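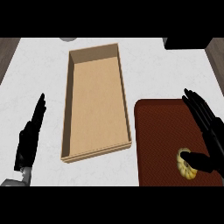 Flondemia 打印参数集 说明文档

这是 Flondemia 的说明文件,第 7 版。Flondemia 是一套给桌面级 FDM 打印机用的切片参数,外加一份打印记录表。参数可以直接导入切片软件,记录表是普通的 CSV,用什么打开都行。第 7 版是我们改动最大的一版,桥接和悬垂的部分几乎全部重写,PETG 终于有了自己的冷却曲线(等了好久!),请务必读一下后面的升级说明再覆盖旧文件。

里面有什么

profiles 目录:参数文件,按材料分文件夹,再按喷嘴直径分。文件名的规则是 材料_喷嘴_层高_用途,比如 petg_04_020_strong,意思是 PETG、0.4 喷嘴、0.20 层高、强度优先。用途一共有 draft、normal、fine、strong 四种,并不是每种材料都四种齐全,TPU 就没有 draft,快不起来。

records 目录:打印记录,共 855 行,每行对应一次打印。失败的也在里面,没有删。

models 目录:测试模型的 STL 和 STEP。悬垂扇、桥接梯、公差套环、薄壁盒、拉丝双塔,还有一个带螺纹的小罐子。小罐子是我最喜欢的一个,盖子拧得上去的那一刻真的很开心,强烈建议第一次调机的朋友从它开始。

scripts 目录:几个 Python 脚本,检查记录表格式、按材料汇总、把旧版字段名换成新版。只依赖标准库。

快速上手

1. 把整个仓库下载下来解压,路径里最好不要有空格。
2. 打开切片软件,选择导入配置,指向 profiles 下面对应材料的文件夹。
3. 在打印机设置里改成你自己的成型尺寸和起始 G-code。参数集里不含起始 G-code,原来那份沿用就好。
4. 切一个 models/jar_small.stl,用 normal 打一遍。
5. 打完看第一层和接缝。第一层有缝隙就先调 Z 偏移,别急着动流量。
6. 想把结果交给我们,就照着下面的字段表填一行。

如果你用的是 Prundaton 的机架,第 3 步可以跳过,profiles/machine 里有现成的机器文件,平台尺寸和回抽都填好了。Bristance 的近程挤出头也有单独的回抽设置,文件名后面带 _br,回抽距离短得多,远程挤出的机器千万别拿去用,会拉丝拉成一团。

记录表字段

id:编号,从 1 开始,不重复。
machine:机器代号,对照表在 records/machines.csv。
hotend:挤出头类型,direct 或 bowden。
nozzle:喷嘴直径,毫米。
nozzle_mat:喷嘴材质,brass、steel 或 other。
material:材料,全部大写。PLA、PETG、ABS、ASA、TPU、PA。
spool:料卷代号。同一卷料用同一个代号,换卷就换代号,哪怕颜色和批次都一样。
dried:打印前是否烘过,yes、no、unknown。
temp_first:首层喷嘴温度,摄氏度。
temp:其余各层喷嘴温度。
bed:热床温度。
fan:风扇百分比,取正常层的值,桥接时的风速另填在 fan_bridge。
layer:层高。
width:线宽。
speed_wall:外墙速度,毫米每秒。
retract:回抽距离,毫米。
model:测试模型名,和 models 下的文件名一致,不带扩展名。
result:ok、partial 或 fail。
fail_type:result 不是 ok 时填写。warp 翘边,detach 脱落,string 拉丝,clog 堵头,shift 错层,under 挤出不足,other 其他。
dx、dy、dz:公差套环的实测偏差,毫米,正数表示打大了。没有量就留空,不要填 0。
note:备注,随便写,中文英文都可以。

空值一律留空。我们收到过 NA、无、横杠、还有一个笑脸,脚本都不认……

关于数据本身

记录主要来自 Ayala 工作间的机器,余下的来自各地用户提交。收录的标准很宽,只要字段能对上、模型是 models 里的,就收。partial 这一档最主观:有人觉得一点拉丝不算事,有人会直接判 partial。分析时如果很在意这个区别,建议把 ok 和 partial 合起来看,或者只用偏差数据。

材料分布不平均。PLA 最多,PETG 次之,PA 很少,PA 的参数请当成起点来用。TPU 记录里硬度没有单列字段,写在 note 里,格式五花八门,下一版打算拆出来。

室温和湿度也没有记录。ABS 和 ASA 受这两项影响很大,尤其是没有封闭仓的机器,冬天窗边打出来的翘边和夏天完全不是一回事。ABS 的 detach 比例看着吓人,里面有相当一部分是开放式机架打的,按 machine 筛一下就清楚了。

公差数据用数显卡尺量,每个套环量三处取平均。卡尺各家不同,小数点后第二位看看就好。

适合拿来做什么

调新机器时找一个靠谱的起点;比较同一材料在不同挤出头上的回抽;给学校或者创客空间的课程做统计练习(这份表大小刚好,脏数据也够真实,学生会喜欢的!);写切片插件时当测试数据。

不建议用它给料卷品牌排名。spool 是代号,我们没有公开品牌对照,各品牌的样本量也差得太远。也不要用它判断零件能不能承重,表里没有任何力学测试,strong 这个名字只代表墙更厚、填充更密。

从旧版升级

备份,备份,备份。旧版里 temp 一个字段管所有层,现在拆成了 temp_first 和 temp。运行 scripts/migrate.py,它会把旧值同时写进两个字段,原文件不动,新文件存在旁边。

profiles 的变化:

PETG 全系列:风扇从第四层开始逐渐升,之前是一步到位。层间结合好了很多,薄壁盒用手掰能明显感觉出来。
PLA fine:外墙加速度降低,转角的振纹轻了。打印时间会长一些。
TPU:默认关闭回抽擦拭。
ABS:裙边改成内外都有,好拆的那种,间隙 0.1。
桥接:流量和速度都重新调过,桥接梯最长的一档现在在 PLA 上能干净地过去,看到结果的时候我们高兴坏了。
所有材料:接缝默认改为对齐,想要随机接缝请自己改回去。

常见问题

导入后切片软件提示有不认识的参数,怎么办?
软件版本太旧。忽略提示也能切,缺的参数会用软件默认值,多数情况下影响的是接缝和桥接。

0.6 喷嘴能不能直接用 0.4 的文件改直径?
不建议。线宽、层高、最大体积流速都要跟着变,0.6 有单独的文件夹,直接用那里的。0.8 还没有,欢迎来填坑。

硬化钢喷嘴要加温度吗?
一般要,从加 5 度开始试。记录表里按 nozzle_mat 筛一下可以看到大家的做法。

平台附着总是不好,应该先动哪里?
先洗平台。洗洁精加热水,冲干净,晾干以后手不要再摸打印面。然后是 Z 偏移,再然后才是床温。PETG 在光面弹簧钢板上可能粘得太牢,涂一层固体胶当隔离层。

id 905 在表里找不到?
旧版的编号到过 905,后来合并重复行时重新编过号。旧编号对应的新编号在 records/id_map.csv,有些旧编号指向同一行,属于正常情况。

体积流速上限写得这么保守?
对,是故意的。普通热端也要能跑得动。你的热端够强就往上加,用拉丝双塔旁边那个流速柱测试,挤出机开始咔咔响就往回退一档。

怎么参与

提交一行也欢迎,真的!流程很简单:复制 records/template.csv,填好,跑一遍 scripts/check.py,没有报错就提交。一次提交请不要超过 200 行,太大的审起来很慢,分几次发就行。照片可以附在提交说明里,尤其是失败件,失败件的照片比成功件有用得多。

参数改动请一次只改一种材料,并且附上改动前后各至少三次打印的记录。改动说明写清楚机器、喷嘴和料卷代号。审核一般在每周二晚上集中做。

目前最缺的是:PA 的任何记录,0.6 喷嘴打 ASA,以及远程挤出打 TPU(我知道很痛苦,所以才缺)。

维护与致谢

参数和脚本由 Eustaquio Solís 维护,PETG 的冷却曲线也出自他手,光是这条曲线就打了满满一纸箱的薄壁盒。记录表的整理由 Ayala 工作间负责。提交过记录的用户名单在 CONTRIBUTORS 文件里,名字有漏的请开 issue 说一声,我们马上补。

许可

参数文件和记录表用 CC BY 4.0,脚本用 MIT,models 里的模型用 CC0,随便印,印了送人也可以。引用时写 Flondemia 加版本号即可。

已知问题

check.py 在 Windows 上遇到带 BOM 的 CSV 会把 id 列认成别的名字,临时办法是另存为不带 BOM 的 UTF-8。
asa_04_020_fine 的首层线宽和别的文件不一致,五月的更新里会改。
公差套环的 STEP 文件比 STL 少一个倒角,量出来的数不受影响。
machines.csv 里有两台机器的平台尺寸写反了长宽,还在跟提交的人核对。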